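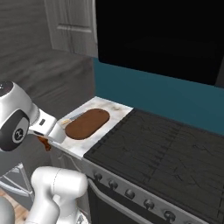 The organics pilot is on schedule and I would ask you not to read too much into that. Being on schedule means the pails were handed out, the carts were collected and the forms came back. It does not tell you whether less food is going to landfill, and on the evidence to hand I can't tell you either. The whole scheme rests on what a household does at the end of a kitchen counter like the one shown, in the few seconds between finishing with a bit of food and getting rid of it. Our data begins at the curb. Everything earlier is self-reported, and people are generous to themselves.

Reporting period: October to 12/28/00
Prepared by: Stojan Omerović
Reviewed by: Zübeyde Tokgöz

Collections

Both routes, Omar and Forsberg, ran every week of the period except one, when snow closed the lane behind Forsberg and the truck turned back. The material went out with the following week's load. The hauler's invoice shows two full collections for those weeks and I have queried it.

Set-out on the Omar route is steady. On Forsberg it has dropped by 11 per cent since the launch. The launch figure was flattering to begin with, as it was taken in the week after the door-knocking, when everyone had a new green cart and a fridge magnet. I would treat the present figure as the real one and wait for spring before calling it a trend.

Contamination

The composter rejected 4 loads in the period, mostly for plastic film. Tudalex, who supply the compostable liners, say their product is not at fault and have sent a letter to that effect. The letter refers to lab conditions. Our composter runs a shorter cycle than the lab did, and the foreman tells me he is pulling liners out of the screen that look much the same as when they went in. Both can be true. Until somebody runs a batch of liners through our own site from start to finish, I don't think we should be printing "fully compostable" on anything with the municipality's crest on it.
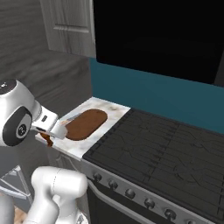

The same caution applies to the Roltent pails. The vented lid was chosen to keep odour down, and the fall survey has a majority agreeing that it does. The survey asked whether the lid "helps to control odour", with no alternative offered, and it went only to households that had kept the pail. The ones who gave theirs back in the first month weren't asked. Zübeyde has since phoned 30 of those and smell was the reason given most often, followed by fruit flies, followed by "my husband wouldn't". Her notes are attached as Appendix B and are worth more than the survey in my view.

Spending

We are 8 per cent under budget. Nearly all of that is the part-time outreach position, which was vacant until the end of October. It is not a saving. The work still has to be done and I am asking to carry the money into the next period.

Next period

A proper waste audit on both routes, with garbage as well as organics sorted and weighed. This was in the original proposal and was taken out to pay for the launch. Without it we have tonnes collected and no idea what they would have been otherwise — some of those leaves and peelings were going into backyard heaps before we came along, and we are now paying to truck them across town.

A liner test at the composter's yard, as described. Tudalex have been invited to attend.

A second call-around by Zübeyde, this time to Forsberg households that still have the pail but have stopped setting out the cart.

I have been asked for a recommendation on extending the pilot to the whole municipality. I don't have one. The audit results should be in before that question goes to council, and if the date can't be moved I would like it minuted that they weren't.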